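04/07/2024

# Zekico's planner gets a second pair of eyes

I've been nagging the Zekico team for months about the way their picking software used to freeze in front of a full shelf, so I was dead pleased to hear that version 2 went out this morning. I've had a play with it at the Fomham workshop, and it's a proper change!

The old planner chose an item first and worked out how to reach it afterwards. Fine for a tin on a bare table – hopeless for a heap of carrots. The new one looks at every item it can make out in a bin, throws away the ones with something lying across them, and plans the arm's path for what's left. Funmilayo Amadi wrote most of it, and she told me the hard part was the long thin stuff.

"A tomato is a tomato from any side," she said. "With a cucumber you've got to know which way it's lying before you go anywhere near it."

Planning a pick used to take 14 seconds on a crowded bin (I used to go and put the kettle on). I didn't have time for that today. The team's own tests put the right item in the hand 98 times out of 100, up from 80 with the last version, though Ibrahim Okoro was quick to say those were all plastic veg and real leaves flop about a lot more.

There's a new viewer too, which I like even more than the planner. It draws each path the software thought about and turned down, with a short note on why, so you can finally argue with the thing. My only grumble is that the notes are tiny and you can't make the text any bigger. Uchenna Okeke has promised me a fix.

The test bay is set out like a greengrocer's, with napa cabbages in with the green onions, bitter melons in their own bin and carrots sharing with cucumbers, and a white basket down on the floor for the shopping.
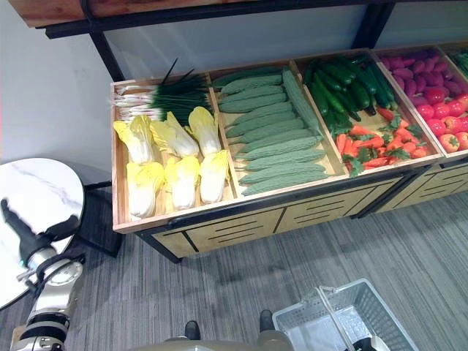 ## Getting hold of it

Existing users can update from the usual menu. Anyone still on the Dusar arm driver will have to wait until November – sorry, I did ask!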